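Welar Automation Safety
Guidance on shared floor space, 1/4
Our revised rules for robot assembly stations take effect in May. They apply to all 292 stations, including those used only for gear and small-part work.

2/4
A floor line marks a walkway – it does not replace a risk assessment. Each station must have its own, signed by the site lead.

3/4
Staff on foot have right of way at all times.

4/4
Questions about the rules should be sent to Lorraine Rudd before work begins.
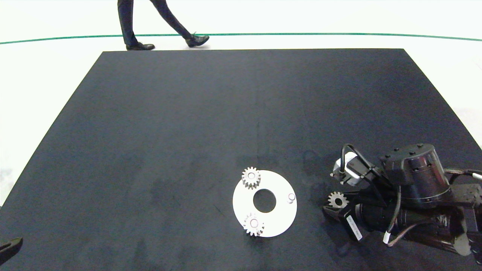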